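5.3 Phantom grasps

Of the 2554 pick attempts logged in the Juvov apartment, 157 ended in what our error taxonomy politely calls a phantom grasp: the controller reports a held object, the arm carries nothing to the basket with great care, and the planner records a success. Kelly Cheetham, who annotated the logs, preferred another term, which the second author has removed from the taxonomy twice.

The cause was dull. The Naso driver declares contact when finger current passes a fixed threshold, and we had tuned that threshold on the bench, against rigid blocks. Seat upholstery pushes back too. In 102 of the 157 cases the fingers pressed into the cushion, the current rose, and the driver announced that it was holding a garment. Raising the threshold cured this and introduced a talent for dropping socks.

The wrist camera was no help as first configured. Our segmentation model, inherited from the Zornton tabletop work, had never been asked to find clothing on furniture, and its masks often took in a good piece of the seat. Grasp points were then placed on the sofa, which did not come up. Figure 7 gives the view before a descent. The crumpled red-and-white garment lies partly under the left finger, while much of what the jaws span is gray woven seat, and a second red garment sits further left. A grasp centered between the fingertips from such a pose has a fair chance of closing on upholstery, and a threshold on current will call that laundry.

Figure 7. Wrist view over the sofa seat, gripper open. 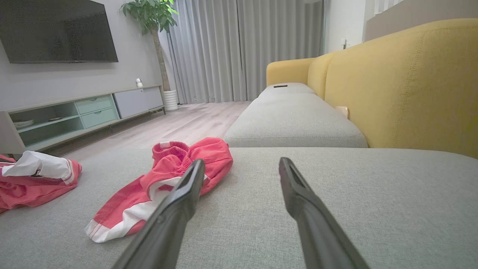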